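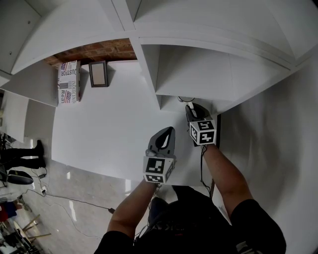 Print | E-mail

Stop buying the big fridge

Went to Rosier in October to look at refrigerators. Just look. The salesman walked me straight past the small ones to a thing the size of a closet, $699 marked down, two ice makers. Two! For a household of 2 adults and a cat.

My point, and I'll be quick. Big fridges make us waste food. You fill it becuase it's there. Then the yogurt goes to the back, and the half onion, and the good soup from Sunday dinner, and you find them when they smell.

My neighbor Man-lok Sin has cooked for four out of a dorm-size unit since she moved to Clellby. Shops on foot, most evenings. Eats better than me. I asked her what she throws out and she had to think about it.

Lachlan Mackay wrote in to this page last month that small fridges are fine "if you live next to a store." Fair. Plenty of people out past the mill road don't, and I'm not talking to them. But half of Clellby can walk to Damasceno's and still stocks up like there's a blizzard coming.

And the electric bill. And the kitchen you lose. Don't get me started on the door that talks.

Buy the small one. Go to the store more. If you have to throw a party, borrow a cooler, thats what they're for.

Print | E-mail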